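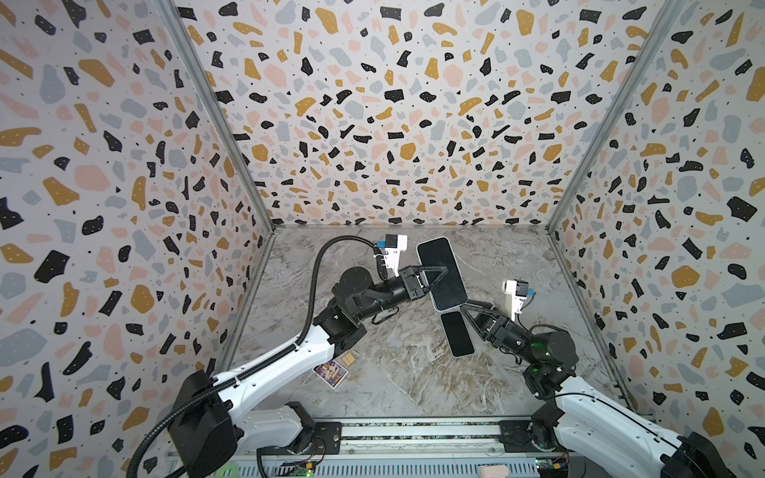

Setting up a two-arm handover in Nirnau

Load the handover template and name one arm as giver, the other as receiver. Set the control loop to 20 ms. 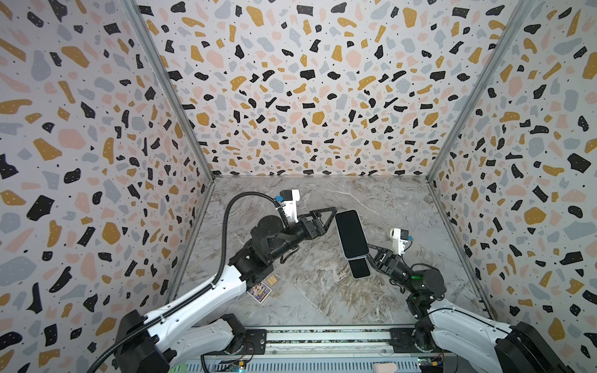 The planner needs a grasp region for each arm. Mark them on the phone model so they can't overlap. We put the receiver's at the lower end, with the finger pad against the lower portion.

Add a hold state between close and release.

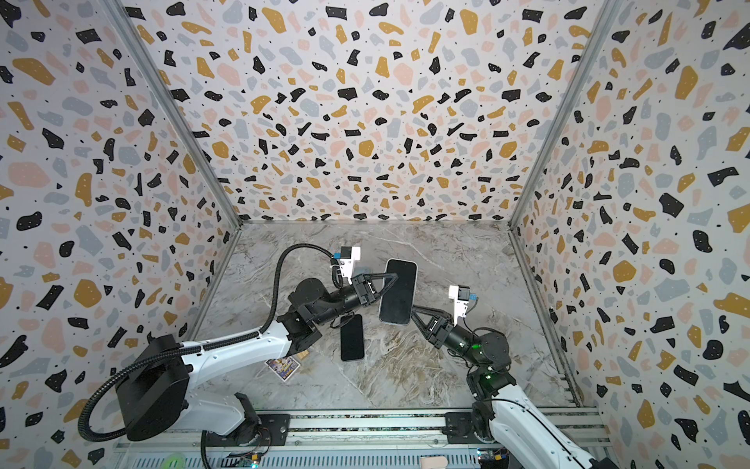
Leave it at 8 cycles, then run the release check. If it fails, raise the grip threshold one step
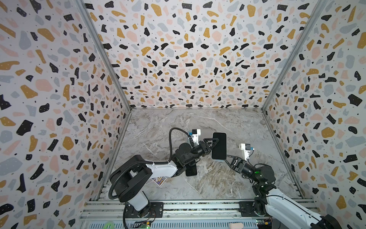

and save the profile under a new name.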